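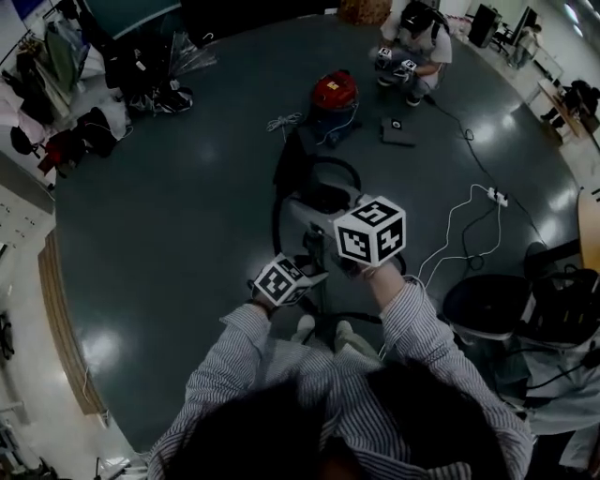 Atetti opens its doors at Bornthorpe: come and see how a robot learns the housework

Search this site Search Enter keywords All news Events

BORNTHORPE, April. I'm Noelia Collado, I look after visits at Atetti, and I get to write the fun press releases. This is one of them! On Sunday we're opening our Bornthorpe workroom to the public, and if you've ever wondered how anybody teaches a machine to cope with a vacuum cleaner (hose, cable, the lot), please come along.

We're a small outfit. What we do all day is record people doing ordinary jobs with their hands, then use those recordings to train home robots. The people doing the jobs wear white cubes printed with black square codes, which our cameras read to work out where each hand is and which way it's turned. Visitors always ask about the cubes first, so there'll be a spare set by the door for you to try on. Children love them. So did my mother, who wanted to keep hers.

The day starts at 10 with a short welcome from Waltraud Dreßler, who runs the workroom and has promised me she'll keep it under five minutes. After that it's straight into the live sessions. We're doing canister vacuums this spring, the sort you pull along behind you, and they're a lovely nuisance to work with. The body is heavy at one end, the hose wants to go its own way and the cable gets under everything. A person sorts all that out without a thought. A robot needs to see it done over and over, by different people who each have their own way of bending down and getting hold of the thing.

So far we've recorded 4,000 short clips of vacuum handling, 277 of them in a single week, when Fulgencio Ibarra decided he was going for a record and then couldn't straighten his back on the Friday. He's fine now and he'll be demonstrating again on Sunday, with Begoña Manzano taking turns.

"People expect a laboratory and what they get is a room full of chairs and cables and somebody on the floor with a hoover," says Begoña. "I like that. You can stand right by us and ask what we're doing, and we'll tell you while we do it."

At 11.30 and again at 2 we'll show what the recordings are for. Our partners at Goicoechea are bringing their two-armed home robot, and it will have a go at lifting a vacuum body and setting it down somewhere else. I've watched this a good many times in rehearsal and I still hold my breath. Sometimes it's smooth as anything. Sometimes it takes hold of the hose and stands there. We'll be running it live either way, and Ignacio Cifuentes from Goicoechea will talk you through what it's doing and why it's just stopped.

"I'd much sooner people saw an ordinary day's work than a polished film," Ignacio told me. "If it drops something, we'll pick it up and look at the recording together."

There's also a hands-on corner, where you can put on the cubes, move a few household bits about and watch your own hands turn up on a screen as little moving blocks. Each turn lasts a few minutes. Nothing you do there is saved, unless you'd like to sign up as a paid recorder, in which case Waltraud has the forms. You need to be 18 or over for that. You don't need to know a thing about robots, and being good at cleaning doesn't seem to matter much either (I'm living proof).

Tea, coffee and cake come courtesy of Hitier, the bakery downstairs, whose staff have put up with a great deal of vacuum noise through their ceiling.

Entry is free. We've got 300 places across the day, so please book a morning or afternoon slot by ringing the front desk. Flat shoes, please, as there are cables across the floor in places. We've a lift and a step-free way in from the car park side. Doors close at 4.

Reporters and photographers are very welcome from 9.15, before the public come in. Fulgencio, Begoña and Ignacio will all be free to talk then. Let me know if you'd like to wear the cubes for a piece to camera and I'll put a set aside for you.

Press contact: Noelia Collado, visits and press, Atetti, Bornthorpe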